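Breakfast for 70, one placemat at a time

Caught Mieke Boersma between two phone calls. She does the morning tables for Soststead, a guest house with more regulars than rooms, and she had maybe half an hour. Coffee for me, none for her.

First question, why cereal. "People want eggs on vacation. Day two they want cereal," she says. "I fought it for a year. Then I looked at what came back on the plates."

So now it's a bowl, a plate, a placemat. Fruit if there is any. She did the sums last September - 2,189 bowls since the spring, more than she'd of guessed. Milk is its own headache. Supplier is Koster, comes early, sometimes too early, sits on the step.

The straw mats were her idea. Washable ones looked like a hospital, she says. "Straw sheds. Fine. You shake it out the back door and it's good for another week."

And the bowls? Long pause. "I like a wavy edge. My sister thinks they look like a kid's party. She's not wrong, but people are in a better mood with a party bowl." Green for the plates becuase green goes with toast, eggs, everything. She tried white one winter and hated it by lunch.

Boxes stay on the table. She's firm on that. Tried glass jars from Nedon, very pretty, and every single guest asked what was in them. "A box tells you. Kids read the back. Grown men read the back."

Cereal with a panda on the box, straw mat, green plate:

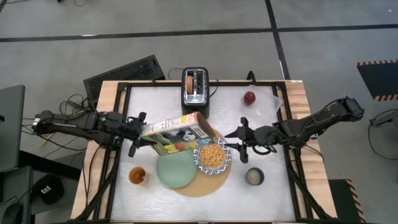
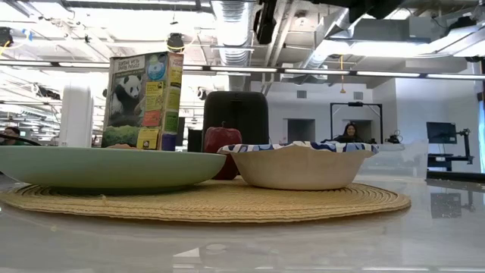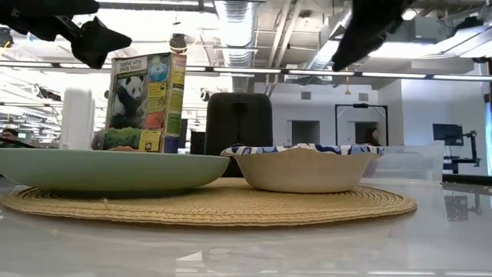 What she'd change is the order things go down. Mat, plate, bowl, always, and cereal last of all, right when somebody sits. "Ten minutes in milk and it's soup. Don't pour for people who are still in the shower." Spoons she keeps in a mug by the window.

Phone goes again. It's Koster, about tomorrow. She waves, mouths sorry, and asks him for 99 small yogurts, then changes it to 70.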